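Journal > Slow Days > Letters

November 19, 2025
By Hnat Prokopenko

I stopped writing letters when I was nineteen, and I began again this year, at an age when my hand gets tired after one page. My mother kept every letter she received. When I cleaned her apartment in Horobets I found them in shoe boxes, tied with kitchen string, and I read for 4 days without doing much else. People wrote to her about potatoes, about knees, about a neighbor's wedding where the music was too loud. There was almost no news in them. Still I felt I knew these people better than many I talk to each week on the phone.

So in spring I made a rule for myself: one letter every Sunday, by hand, to a person who does not expect it. The first one went to Mireille Hervieu, who taught me French for one winter in Danwood and who corrected my accent with great patience and no result. She answered after 12 days. Her letter was four pages, and on the last one she corrected a mistake from my letter, in pencil. I was very happy.

Some practical things I have learned. Cheap paper is fine, but the ink must not go through to the other side, or you lose half of each sheet. I bought a pack of 100 envelopes from the stationery shop in Miscombe and they are a little too small, so every page must be folded two times and the letter becomes thick like a sandwich. The post office clerk weighs it and looks at me.

The harder part is what to say. At first I wrote a kind of report, with my work, my health, the weather, in this order. It was boring for me, so it must be boring for them also. Now I begin with the last thing I noticed before sitting down – a bus driver singing, the smell in the stairs when somebody burns onions – and I follow it until the page is full. My English letters are slower than the others. I look up prepositions. I have rewritten a full page for the difference between "in the corner" and "at the corner," and I am still not sure I chose well.

Not everybody answers. A cousin in Skilimdale sent me a text message with a thumb, and I decided to count it as a reply. Next Sunday I will write to him again, this time about our grandfather's bees, and we will see if I get two thumbs.
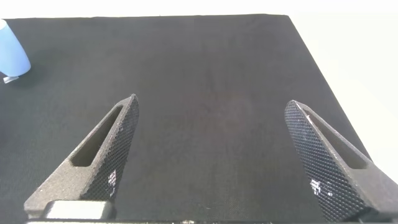

A dark gray tabletop, with a pale background behind it.

© Hnat Prokopenko | Contact | Back to top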